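FOR IMMEDIATE RELEASE
28 April 2019

Skollatero opens folding room in Caltmont, will take clothes by the bag

CALTMONT -- Skollatero, the clothing reuse outfit that has run drop-off bins in town since last November, is opening a folding room at its Voyle Street building. Doors open to the public next week. Residents can bring in clean clothes, have them sorted and folded on the spot, and take home what they want to keep. The rest goes on to Clivesier, the resale shop two doors down.

The room has been working quietly for a trial period already. In that time 2168 garments went through it, most of them shirts and jeans. Of those, 322 went back to the people who brought them, folded.

"People don't hate washing, they hate the pile after," said Hildegard Gerlach, director of Skollatero. "Bags sit in the hall for months. Then a button goes missing and the whole bag ends up in the trash. We would like the bag before that."

Folding is done on wide padded surfaces instead of tables. Skollatero tried tables first. Sleeves slid off, jeans would not lie flat. The pads are wide enough to pull a garment out to its full width and still keep the finished ones close by. 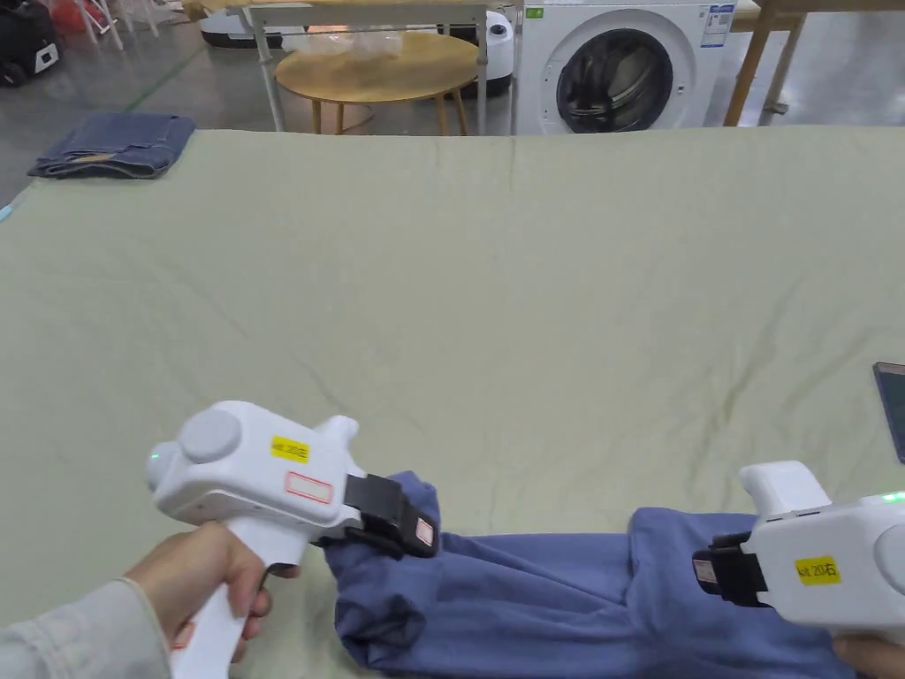 A blue garment is stretched out for folding on the green pad, with folded jeans at the far corner.

Cuiping Tang, who set up the folding order, starts every bag with the heavy items. Jeans get folded in half along the length, then in thirds, and go to the far corner. Shirts come next. Small things last, socks are paired and rolled but Skollatero does not pass them on for resale. Anything with a tear or a broken zipper goes to the mending rack, where Saturnino Paredes looks it over at the end of the shift.

"Corners first," said Tang. "You get hold of both ends, pull it straight, then decide. If you start in the middle you fold the wrinkles in and have to do it agian."

The charge is 3 dollars a bag, any size up to a standard kitchen trash bag. No charge if the whole bag is donated. Please wash and dry everything before coming -- damp clothes will be handed back at the door. Not accepted: pillows, comforters, shoes, uniforms with a company name on them.

Skollatero expects roughly 400 bags in the first season and has room on the shelves for that. If more come, hours will be extended into the evening. Drop-off bins stay where they are for now, including the one behind the library, which was repainted this month and is back in use.

Clivesier will price the donated clothes and keep a free rail by the door for school-age sizes. Yuxi Liang, manager of the shop, said kids jeans and plain shirts are what she runs out of first.

Folding lessons for small groups can be booked too. One hour, bring your own laundry. Groups from schools and senior housing are asked to call ahead so that the pads can be be kept clear.

Entrance is from the yard side, ramp on the left. Parking is limited.

Media contact: Corey Partington, Skollatero press desk, Voyle Street, Caltmont. Interviews and visits to the room by appointment, mornings preferred.

###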